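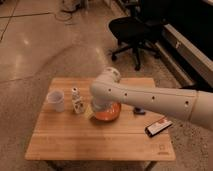 How to Watch a Robot Arm Demo Without Being Sold One

I went to the Trustura open day at Drancombe on Sat 3 March and stayed for 8 runs of the tabletop demo. The arm is nice to look at. Whether it would earn its keep in your shop is another matter, and the person giving the talk won't settle it for you.

1. Stand where you can see the fingers. From the wrong side, the wrist hides them.

2. Count the tries yourself. The handout claimed 1,000 picks. It did not say how many were misses.

3. Ask who set the table. Then ask if you can move one item a few inches. At Plimbridge last June I was told no, and I left.

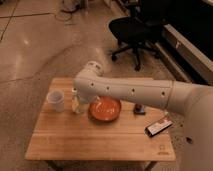

The arm over the glass jar, with the cup and bowl on either side.

4. Ask about clear things. Glass and see-through plastic can be hard for a camera to make out, so get them to repeat those picks.

5. Time a full cycle, from the start command to the arm back at rest. Ignore sped-up video.

6. Get the price of the whole setup in writing. I heard 800 a month, then learned that support was another 110.

Wojcik has a demo in the same hall later in the year. I'll take the same list and my own mug.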